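Planning and Budgeting for Hand-Held Gripper Kits
Equipment Guidance, Midville Office

Departments that intend to collect demonstration data with hand-held grippers should complete the steps below before a purchase request is submitted. Requests that reach the office without a completed worksheet will be returned to the requester.

Step 1. Define the tasks and the sites
List the tasks to be recorded and the type of room in which each will take place. Work in furnished homes places different demands on equipment than work at a laboratory bench. Record the floor space, the number of wall outlets and any objects that must be supplied by the department.

Step 2. Decide on the number of kits
For budgeting purposes, one kit consists of two grippers, the cables that belong to them and a carrying case. A department with 4 operators working at separate sites will need 4 kits. Where operators share a site in shifts, 2 kits are normally sufficient. Do not order by the number of staff trained.

Step 3. Price the complete kit
Ask each supplier for a written quotation that lists every component on its own line. Quotations that give a single figure for the whole kit cannot be compared. The following should appear:
Grippers, left and right
Replacement finger pads
Printed markers and marker mounts
Cables and connectors, with lengths stated
Recording device, storage and charger
Shipping and import charges

Step 4. Observe the equipment in use
A purchase should not be approved on the basis of a data sheet alone. Arrange to watch a session in a room similar to those listed in Step 1, and note how the operator manages cables, reach and grip. 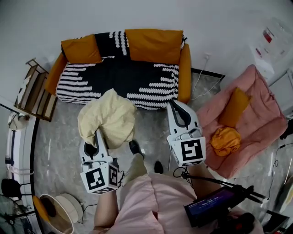 Markers are fitted to the hand-held grippers in both views.
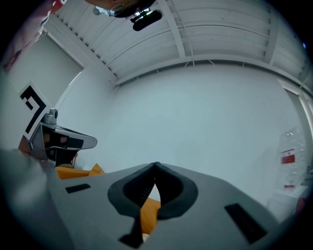

Lucie Nguyen asked that a caution be added at this point. In her view the first budget at the Irnton site failed on consumables, as the request covered the grippers in full and left nothing for pads or cables. She would have every department set aside 10 percent of the kit price for spare parts in the first year, and she would not allow that sum to be moved to another line before the year is over.

The office has adopted this recommendation. The reserve is to be entered on the worksheet under Spare Parts.

Step 5. Plan for replacement
Enter a service life of 18 months for grippers unless the supplier guarantees a longer period in writing. Cables and finger pads are treated as consumables and are not depreciated. Printed markers may be produced in-house if the supplier provides the original files and states the required size.

Step 6. Submit the request
Send the worksheet, the itemized quotations and the notes from the observed session to Edith Villanueva. Requests received by the end of January are considered for the spring purchasing round. Later requests are held for the next round and need not be resubmitted unless a quotation has expired.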